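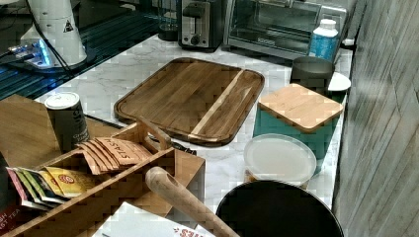

Fig. 1. Cutting board, with toaster and toaster oven at the back of the counter.

Public Health Nutrition, Session 3: Sodium in the diet
Instructor: Eetu Pesonen
Notes updated 2025-02-11

Salt and sodium are not the same thing. Table salt is sodium chloride, and sodium makes up 40 percent of its weight. Labels in some countries list salt, others list sodium, so check which one you have before you compare products.

Most of the sodium people eat is already in the food when they buy it. Bread, cheese, cured meat, soup and sauces are the main sources. Bread matters because people eat it every day – a single slice is not very salty.

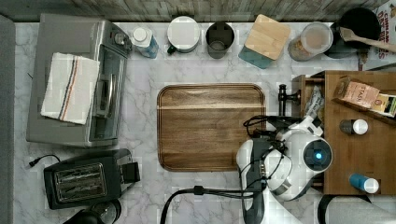
Fig. 2. Countertop with toaster oven, folded towel and two-slot toaster.

Ways to measure intake
24-hour urine collection is the standard method. Diet recall is cheaper but tends to miss salt added at the table. Spot urine samples are easy to collect but weak for individuals.

Class data set (Kiiskinen file)
166 adults, one recall each. 51 reported adding salt at the table. Median sodium from the recalls was 1,622 mg per day. Expect this to be low – recalls usually underreport.

For next time
Read the Trullo handout, pages on potassium. Bring one food label and convert its sodium to salt (multiply by 2.5).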